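WRITE THE BORING RULES FIRST

By Chelsea Mottram

I love a good rulebook. I know how that sounds, and I have had the looks across the table to prove it, but I have spent five years getting robots to pick things up and the best day of all of them was the day our handling rules finally fitted on two sides of paper.

People who work in automation like to talk about standards as the thing that arrives at the end, when the clever work is finished and somebody with a lanyard comes round to check the guards and the stop buttons. I want to argue for the opposite order. The rules for how we collect and label and repeat our work should come first, while everything is still a mess on a table, and they should be written by the people whose hands are on the tools.

At Ilbridge we teach grippers to deal with soft goods: straps, bags, padded covers, anything that flops. Rigid parts have had their rules for a long time. You can say where a bracket is, and which way up, and two people will agree. Ask two people which way up a crumpled strap is and you'll be there till lunch - I have been there till lunch!

Our first attempt at a rule said that items should be "placed naturally". Everyone nodded at it. Then Valentin Preda went through 585 of our recordings and found that "naturally" meant flat and tidy to me, dropped from shoulder height to Adwoa Nartey, and something close to folded for the Wednesday shift. All that work was usable, more or less, but you couldn't compare a single afternoon of it with another. What we had was a set of private habits with a shared file name.

So we argued, at length and quite happily, and what came out was plain. Use a plain background. Let the item keep its creases. Don't line it up with the table. Write down the angle you approached from, and if the fingers hide the part you care about, say so in the notes. That last one was Adwoa's and I think it is the best sentence in the document. A padded strap on a white surface looks like the easiest job in the world until the tool comes over it, black on black, and the one bright bit of trim you were steering by is half under the hinge.

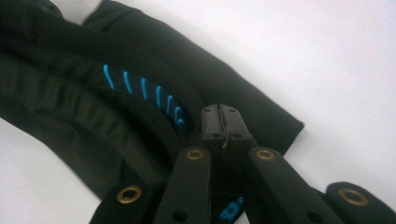

What a good rule sounds like

A good rule can be followed by someone who started this morning. It uses words you'd use to a neighbour. "Approach from the open side" is a rule. "Ensure appropriate approach geometry" is a way of blaming someone later.

It should also be cheap to obey. Rodica Marinescu, who ran the floor at Puncombe before she came to us, once showed me a checklist she'd inherited there with a box for room humidity on every single pick. Every box had the same number in it, all 2000 of them. You can't be cross with the people who filled it in. The form asked for a lie and they were busy.

And it needs a name next to it. Ours has initials beside each line, so when a new colleague thinks a rule is daft (and they should, often) they know whose desk to walk to. Valter Marinho has had three of mine struck out since May and he was right about two of them.

The usual objection is that early rules freeze early mistakes. I take that seriously. We lost weeks to a rule about marking the centre of each item, which is fine for a box and close to meaningless for a strap with a fold in it. But a written mistake can be found and crossed out. An unwritten one gets taught to the next person, and then to the machine, and by then it's in everything.

I'd go further and say small teams should publish these things. I would read every one of them. I want to know how another team describes a crease, or what they do when a buckle lands underneath. Most of us are solving the same dull problems in separate rooms, and the dull problems are where the gripper gets better.

If you have a sheet like ours pinned up somewhere, please put it out in the open, crossings-out and all. Ours goes up next week with Adwoa's sentence at the top.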